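**Donska wood glue, interior grade**
Item 3362

Donska is a one-part, water-based glue for joining bare wood indoors. It is made by Kinent and sold in 300 ml bottles with a screw cap and a narrow tip. It dries to a pale yellow film that can be sanded and cut with ordinary tools.

## Use

Suitable for edge joints, dowels, tenons and veneer on hardwood and softwood. Not suitable for outdoor furniture, boat parts, metal or painted surfaces. Old glue must be scraped back to clean wood before a repair.

| Property | Value |
|---|---|
| Bottle size | 300 ml |
| Open time at room temperature | 5 minutes |
| Clamp time, unstressed joint | 3 hours |
| Cleanup | Water, before drying |
| Color when dry | Pale yellow |

## Preparing the boards

Joint faces should be flat and freshly planed. Store the lumber in the workshop until it has settled to the room's humidity — a board brought in from a cold shed will move after gluing. Oily woods should be wiped with solvent and left to dry before glue is applied.

Spread a thin, even coat on one face. End grain takes a second coat once the first has soaked in. Close the joint within the open time and apply clamps along the full length, alternating above and below the panel.
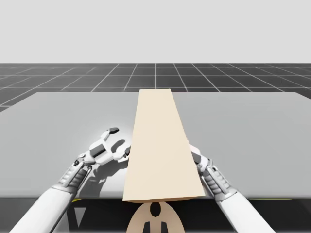 Clamp pressure should bring a fine bead of glue out along the seam. A dry seam means too little glue. Scrape the bead off when it turns rubbery; wiping it with a wet rag pushes thinned glue into the grain, where it will show under stain.

## Storage

Keep above freezing with the cap closed. Glue that has frozen and turned stringy should be thrown away. Opened bottles thicken slowly and must not be thinned.

## Ordering

Sold singly or by the case from the Irkmont warehouse. Konstantinidis stores carry single bottles only. Spare tips are listed separately — they fit the older Donska bottle as well. Cases are not shipped in December.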